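Ticket 451: Bin clearing, mixed household items - arm stalls on the last few things
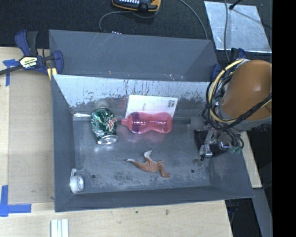
Ninden, Jun 14, 2024

Status: open, with a workaround
Component: grasp planner, and maybe the suction side too
Reported by: me, from the bench

OK, writing this one up properly because I keep explaining it in pieces in the chat and then losing track of what I told who.

Short version: the Besari build gets through a mixed bin nicely until it's down to the last handful of things, and then it slows to a crawl. The job is the boring one we all want a machine to do at home, which is "pick up the stuff that got left out and put each thing where it goes." Cans to recycling, toys to the toy tub, and so on. I left five things in the gray bin for this round: a crumpled green soda can up near the back wall, a pinkish-red squeeze-in-the-middle bottle on its side, a flat white package leaning on the back wall behind the bottle, a little orange-brown rubbery animal, and a small silvery cup-like thing down in the front left corner. My three-year-old nephew could clear that in under a minute (and would put all of it in the wrong place, but still).

What I expected: five picks, maybe a retry or two.

What I got: I ran the same set 40 times, putting things back as close as I could by hand. It emptied the bin in 9 of those. The rest ended with the planner giving up and the arm going home, or me hitting stop.

Going through the logs, item by item:

Bottle. Pretty good! It goes for the waist nearly every time, which is what I'd do too. When it fails it's because the approach came in from the spout end and the bottle rolled. It's see-through enough that the depth map has a hole in the middle of it, so I suspect we're grabbing it by luck and by its edges more than we'd like to admit.

Can. All over the place. A smooth can is easy for us now, has been since February, but a dented one throws back little bright glints and the planner reads each crease as its own surface. I saw it propose a grasp on a crease. Lowering the exposure helped some, then it made the toy harder, so I put it back.

Toy. Best of the bunch. Soft, textured, lots of bits sticking out to close on. If every household object was a rubber animal we could ship tomorrow.

White package. Worst of the bunch, and I think this is really the heart of the ticket. It's flat, it's leaning on the wall, and the bottle is lying right in front of it. The planner wants it early because the face of it is a lovely clean flat surface, and it scores high. Then it can't get a finger behind it, so it tries again. And again. It burned most of the retry budget there before the bottle had even been touched. A person would move the bottle first without thinking about it.

Cup thing in the corner. It's up against the wall with the strap or loop pointing up. The gripper could take it by the loop but nothing in our candidate list likes thin loops, so it goes for the round body and then the collision check says no, wall too close. Fair enough, the wall IS too close. Those sloped sides are great for sliding stuff toward the middle and bad for anything that decides to stay in the corner.

Things I tried, in order:

1. Restarted everything. No change, but I always feel I should say it.
2. Rolled back to the previous Hegde weights. Can got a bit better, package got worse.
3. Recalibrated camera to arm. It was off by a hair. Fixed that and the near misses on the toy went away, so keep this one whatever else happens.
4. Checked the clamps on the bin. Solid, no creep. I also looked at the cables to see if the loop by the arm was tugging at the far reach, and the joint torques say no.
5. Turned the retry limit down to two per item. This is the workaround. The planner gives up on the package sooner, goes and does something else, and by the time it comes back the bottle is usually gone and the thing is at least reachable.
6. Masked out the worn patches on the floor of the bin. We were getting the odd ghost object on the scuffs. With the mask on I got none for the rest of the day, though I'd want more runs before I trust it.

With five and six both on, it's a lot less painful to watch. It still leaves the corner item behind more often than I'd like.

Now the bigger question, since Zindari asked for it in the ticket and not in a meeting: is this ready to go in a kitchen? My answer is no, not for tidying up. For a shop floor where every bin holds the same part, sure, I'd put it on a shift and go get coffee. But a home is all leftovers. It's one crushed can and one slippery bottle and one thing wedged in a corner, every time, and you can't tell people to leave only rubber animals lying around. I'd say it's a helper that does the easy two thirds and then needs someone to nudge the last bits. Some people would be happy with that. I might be, on dish night.

What I need from whoever picks this up:

- A "what's in front of it" term in the ranking, so blocked items wait their turn.
- A push or drag move for corners. Even a dumb one that sweeps along the wall toward the middle would do.
- Loop and strap grasps put back in the candidate list. I know we pulled them for being flaky.
- A second look at exposure for shiny stuff, maybe two shots per pick.

Update, same day: pushed the floor mask and the retry change to the bench config only, please don't merge yet. Next up I'd like a run of 1,000 picks with shuffled items, and I'll attach the log to this ticket when it's finished. Leaving it open and assigned to me until the ranking change has an owner.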